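Condora opens up its tool for lining up two-handed gripper recordings

Condora has released the software it uses to turn recordings from hand-held grippers into training data for two-armed robots. The package, called Drevus, went online in November after 2 years of in-house use.

Drevus takes the video from each gripper, works out where both tools were at every moment and puts the two paths on one shared clock. It also reads the square markers on the fingers to estimate how far each gripper was open. The output can be fed to a policy trainer without further editing. 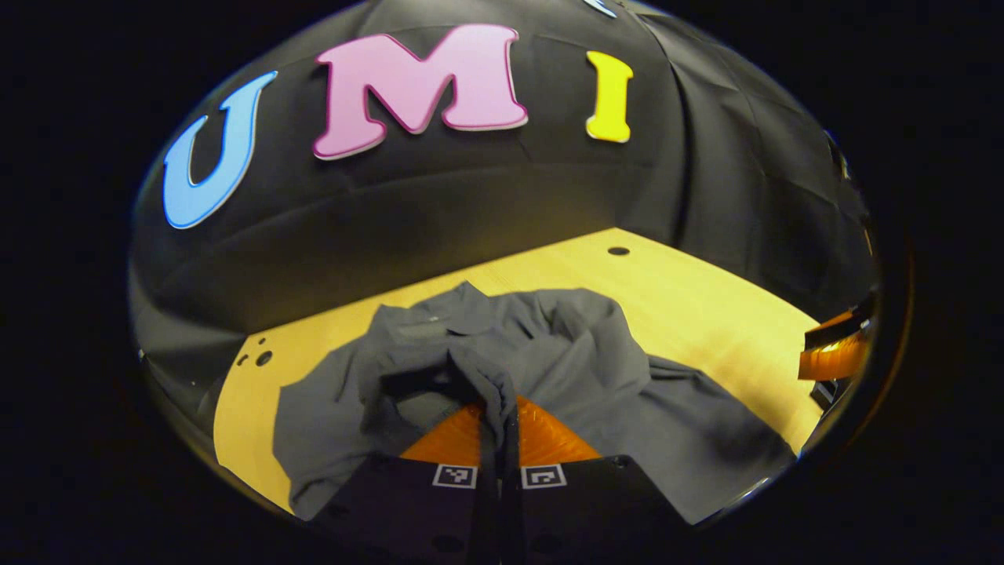
The first public data set covers clothes handling and holds 1,703 recordings. Of these, 304 were set aside for testing and are not used in training. The company chose garments for the launch because cloth folds over itself and hides its own edges, and that gives tracking software a hard time.

"With a rigid part you can lose the tool for a moment and pick it up again," said Jolien Van der Linden, who leads the perception work. "With a sleeve, both hands depend on each other. If the clocks drift, the data teaches the robot the wrong thing."

Earlier versions matched the two videos by hand – a job that took roughly 72 hours for a set of this size. Drevus now does the matching on its own and flags any recording where the two paths disagree, so that a person can check it.

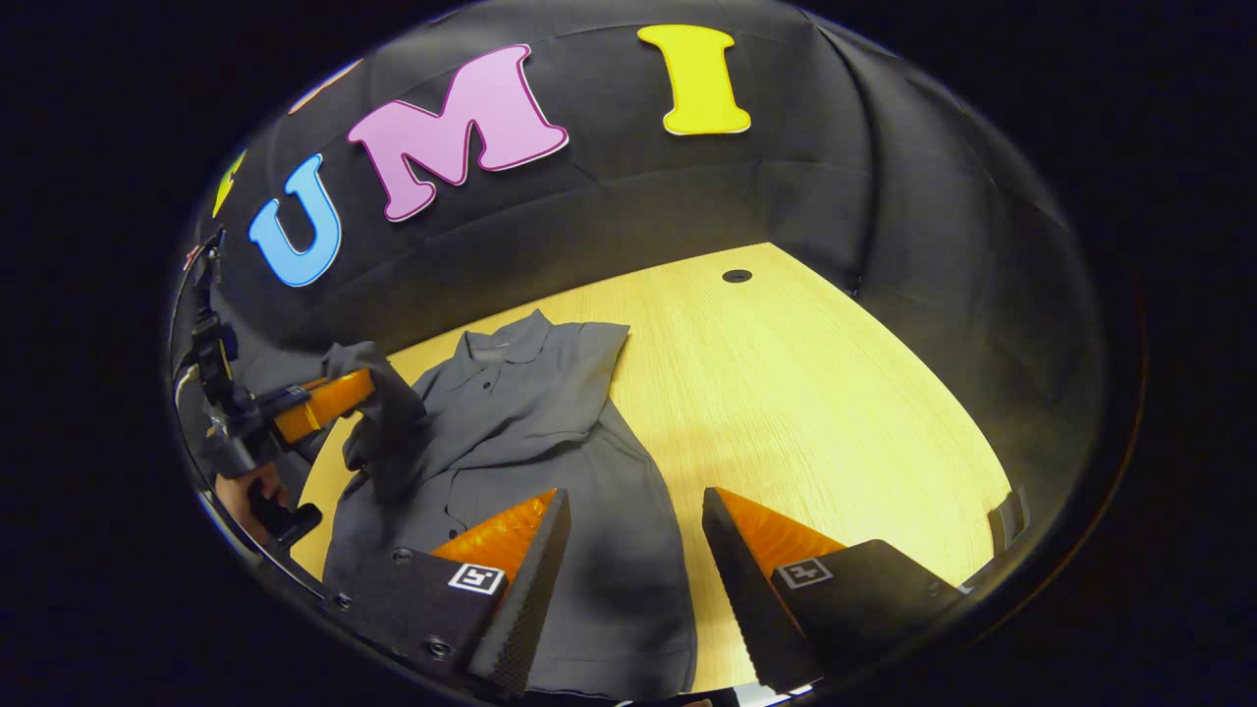

A gray button-up shirt on the table, with one sleeve gathered in an orange gripper finger.

Grodberg, which builds sorting lines for laundries, has tested the package with its own planner. Cor Michiels, an engineer there, said setup was simple but the error messages need work.

A plug-in for the Vogler motion controller is planned next. Condora has not given a date for it.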